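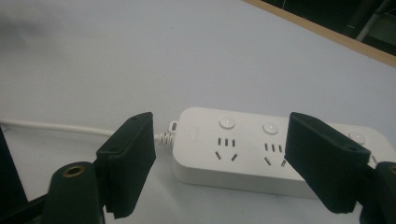 4. Placing and connecting the power strip

Applies to the Skonar desk set, white version. Text revised 2020-09-01.

Finish section 3 (assembling the desk) before you start. The cable tray must be in place and its screws tightened.

4.1 Before you plug in

1. Take the strip out of its bag and straighten the cable along its full length. Do not use the strip with the cable wound up or tied in a bundle.
2. Check the ribbed sleeve where the cable enters the housing. If it is split or has pulled away from the end of the strip, do not use the strip. Contact the store.
3. Set the strip on the desktop with the sockets facing up and the cable leaving on the side nearest the wall outlet.
4. Press each round button so that it is in the off position. Each button belongs to the socket directly below it.

CAUTION: Do not mount the strip under the desktop with the sockets facing down. Plugs can work loose under their own weight.

4.2 Connecting

1. Plug the cable into a grounded wall outlet. Do not plug it into another power strip or an extension cord.
2. Plug in the desk lamp first, then the other equipment. The sockets take several plug types. Push each plug in until it sits flat.
3. Switch on the sockets you need, one at a time.
4. Leave unused sockets switched off.

Note: Large adapters may cover the next socket. Put them at the end of the strip farthest from the cable.

CAUTION: Heaters, kettles and irons must not be connected to this strip. The total load is printed on the label underneath and must not be exceeded.

4.3 Routing the cable

1. Lead the cable along the back edge of the desktop and down through the cutout.
2. Fasten it with the 2 clips from bag 5. Leave some slack at the sleeve so the cable is not bent sharply where it meets the strip.
3. Keep the cable clear of drawer runners and chair casters.

4.4 Cleaning

Pull the plug from the wall outlet before cleaning. Wipe the housing with a dry cloth. Do not spray cleaner on the strip or on the desktop next to it.

Replacement clips: part no. 525.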